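Trinov Two-Finger Workstation - Set-Up Guide
Section 2: Planning and Budgeting

Read this section before you place an order. Changes to an order are free until Kedico confirms the ship date.

2.1 Choose the task first

1. Write down the one object you most need the arm to handle. Note its widest point and the point where it can safely be held.
2. Check that the holding point fits between the open fingers. A round bulb is wide at the globe but can be held at the neck, so measure both.
3. Decide whether you need the wrist camera. For small or fragile parts, budget for it from the start. Fitting one later means removing the gripper and recalibrating.

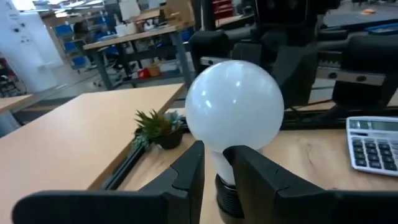 4. List every item that will stay on the table during work. Plants, desk tools and the like take up reach, and the arm has to be taught to stay clear of them.

NOTE: Standard fingers are included in the base price. Soft finger pads are ordered separately, part number 579, at $49 a pair. Order two pairs for glass work.

2.2 Measure the room

5. Measure the table and the clear height over it. Allow for the tallest object plus the open gripper on top of it.
6. Mark where fixed cameras could go. Ceiling rails cost more to put up than table posts but leave the tabletop free.
7. Check the walkways between stations. People at the next bench should be able to sit and stand outside the reach of your arm. 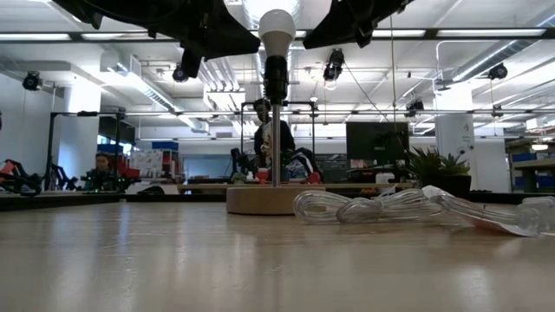

Figure 2-2. Gripper fingers above a table lamp, bulb in the gap between them.

CAUTION: Unplug any lamp or powered item before using it as a practice object. Keep cords out of the path of the arm.

2.3 Set the budget

8. Start with the arm, gripper and mounting rail as quoted. Add cameras, pads and freight on separate lines.
9. Set aside $1000 for practice objects, spare fingers and small hardware in the first year. Most sites spend this by May if they install in January.
10. If you lease through Liapis, ask whether the rail is covered. It is often treated as furniture and left out.
11. Send the completed worksheet to the Skevbridge office - one worksheet per station, even if the stations are identical.

NOTE: Prices in this section are valid as of 8 December 2018 and do not include sales tax.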